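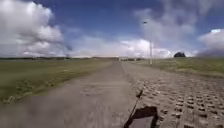

Ticket: Terrain labels swap sides on mixed paving
Project: Wolotard, surface-from-vibration study
Raised by: Noemi Yazzie
Assigned to: Naa Baidoo
Status: Open, then closed, then open

What's wrong

The method is meant to be simple. The robot feels the ground through its accelerometer, the camera looks ahead, and we use the bumps to label the pixels, so no human has to sit and colour in cobbles. On the Luvport path it has labelled the cobbles as smooth and the smooth strip as cobbles, with a confidence I can only envy. Single-surface runs are fine. It goes wrong where two surfaces run side by side and the robot is near the seam.

Steps to reproduce

Load the Luvport log, run the labeller with default settings, look at the overlay, sigh.

Comment, Naa Baidoo
Have you checked the camera mount? It's always the camera mount.

Comment, Noemi Yazzie
Checked. Re-ran the calibration too, and the reprojection error hasn't budged. It is, for once, not the camera mount.

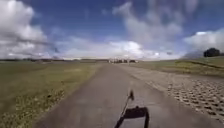
I also tried dropping the blurred stills, on the theory that the labeller was smearing one surface into the next. That cost us a good part of the log and the labels still came out swapped, only now there were fewer of them to be embarrassed by. Put them back in.

Comment, Naa Baidoo
Found something. The vibration stream is stamped when the buffer is flushed, and the camera stream when the shutter fires. The gap is 140 ms. At our speed that shouldn't matter on a straight line, but the robot weaves, so near a seam we are sticking the last surface's bumps on the next surface's pixels. Patch is on the kalbridge branch. Please try it with the window at 20 samples.

Comment, Noemi Yazzie
Patched and re-run. Cobbles are cobbles again. Closing.

Comment, Noemi Yazzie
Reopening. I closed it before looking at the grass-paver section, which will teach me.

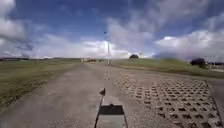

Luvport path, lattice pavers to the right of the main surface.

The pavers now get their own label, which is good, except that the label is "cobbles". I can see its point. Both are regular and both have gaps. Naa, is there anything in the frequency content that would separate them, or do we merge the two classes and call it a finding?

Comment, Naa Baidoo
Please don't merge them. The Fontana baseline merges them and we were quite rude about that in the draft. There is a second peak on the pavers if you use the vertical axis alone. I've added it as a feature. Retrain with 6 clusters in place of 4.

Comment, Noemi Yazzie
Done. Pavers and cobbles now separate on the held-out stretch. The extra clusters have mostly gone on asphalt, which it has divided into asphalt and what I can only call asphalt with opinions.

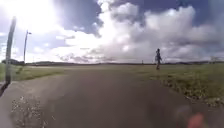

My guess is that the second kind is grit. Loose stuff on a hard surface ought to give a short, scratchy signal, and the method has no reason to know we'd file that under the same heading. I'd like to leave it alone and report it as it stands, with a sentence in the limitations.

Comment, Naa Baidoo
Agreed on leaving it. Two sentences, though. Reviewers like to see suffering. Can you also mask out people before the overlay step? A pedestrian should not be getting a surface type, however evenly they walk.

Comment, Noemi Yazzie
Mask is in. Left to do before this closes again:

Fix the stamp at source, so that the patch can go
Re-run the Fontana comparison with the new feature switched off, for fairness
Change the default window from whatever it was to 20
Write the two sentences

Status: Open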